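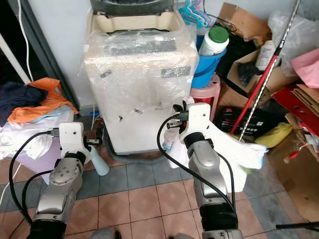
I have moved apartments 13 times, and I can tell you exactly which room I always leave for last. It's the laundry corner. Every single time! The kitchen gets done the first night (I need coffee), the bed goes together before dark, and the washer just sits there with everything else I own drifting toward it. You know the look: machine still in its bubble wrap, a heap of clothes with something orange and something navy in it, a blue bucket parked on a pink plastic stool, hangers dangling over the lot. Cardboard boxes behind that, naturally. I've lived with a version of it for months at a stretch, and I'm a person who gets paid to write about homes.

So this December I called Getachew Gashaw, who sets up small laundry spaces for a living through his shop, Sandar, and asked him where a normal, tired person should begin.

"The floor," he said. "Pick up whatever is on the floor. Bottles first."

I wanted something more exciting, I'll admit. But he's been at this for 15 years, and he talked me through it on a Saturday while I crawled around with the phone wedged under my chin. Bottles go up high, all together, caps tight. Clothes get sorted into two piles, wash and don't wash, and you don't get a third pile for thinking about it (I begged). Anything with a long handle gets a hook on the wall, and I mean a real hook, because leaning a pole in a corner only works until you open the door too fast.

Then the wrap. I'd left mine on to keep the dust off, and Getachew made a noise I can only call a sigh. Take it off before the first load, he told me, and while you're at it check that the shipping bolts are out if your model has them. I went and dug up the manual.

By four o'clock I had tile showing from wall to wall and a load of towels going. The boxes I shoved in the hall closet. I'll get to those in the spring.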